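Sorting the Supplement Shelf

Each March I review the household supplements before the spring order is placed. The procedure is simple, and it has served this household well. Everything is brought to the wooden table, expiration dates are read under good light, and any container past its date is set apart for disposal.

This year the Norach vitamin D in the 2,000 IU strength was retained. The Fadiseo tablets, sold in bottles of 100, had expired and will not be replaced. Noeline Tautahi kindly suggested that a basket be kept for items in daily use - a sensible arrangement, which I have adopted.
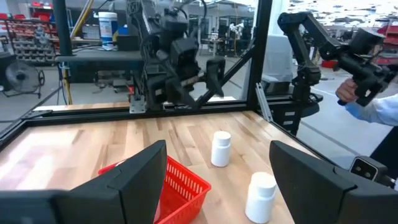
Two white bottles beside the red basket, on the wooden tabletop.

The next review will take place in September.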